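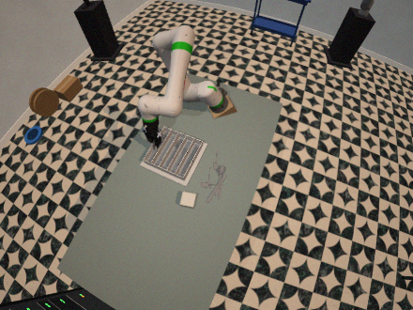
Bring back the boring noticeboard

Search this site Go

I missed my neighbour's leaving do last August. She'd lived four doors down for 11 years, and the whole thing was organised on an app I'd deleted because it wouldn't stop telling me about lost cats. I felt awful. Still do, a bit.

When I first moved to Holtari Road there was a proper noticeboard outside the baker's. Cork, drawing pins, a plastic cover that never quite shut. You'd be waiting for your loaf and you'd read the lot -- piano lessons, a pram for sale, somebody very cross about bins. I found my dentist on that board! I also found a choir, though I only lasted a term (I can't sing, and Gifty Ansah, who ran it, was too kind to say so).

Then the baker's became a phone shop and the board went in a skip.

People tell me everything's online now, and yes, I know. But I have to go looking for it, and I only look for things I already know I want.
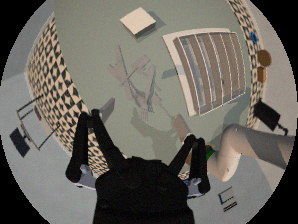
I never wanted a choir. I just read the card because the queue was slow and it was right there in front of my nose.

And plenty of people round here don't have the app, or won't have it. My friend Yi-chun Shek puts her tai chi class on 6 different websites and still gets most of her regulars from one card in the library window. Somebody has to walk past it, that's all.

So I've asked the council for a board by the bus stop. They've sent me a form, and the form is online, of course. I've filled it in anyway. If it comes off I'll be down there with a box of 100 drawing pins and a card asking if anyone's got a pram.

14 comments | 6 shares

Contact | Copyright Baidoo Local Pages | Back to top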